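Tiempo de lectura: 2 min

Incidencia 61 — Mesa de preparación, sala Butora
Estado: abierta
Fecha: 11 de abril de 2025

Síntoma: el tablero cojea y la junta entre los dos paneles acumula polvo. El pedido de Oltinby sigue sin cerrar.

Registro:
— Apretados los tornillos de las patas del lado de la ventana. Sin cambio.
— Colocadas 2 cuñas Grisell. La cojera desaparece con carga ligera.
— Junta aspirada. Las marcas claras del tablero no salen con paño; no se aplica disolvente.

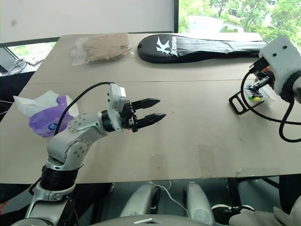

Mesa con la funda de raqueta KASON, la bolsa transparente y el paquete de pañuelos.

Pendiente: retirar los pañuelos, pasar la funda al estante y repetir la prueba con la carga de Mertens. Si vuelve a cojear, cambiar las patas en junio.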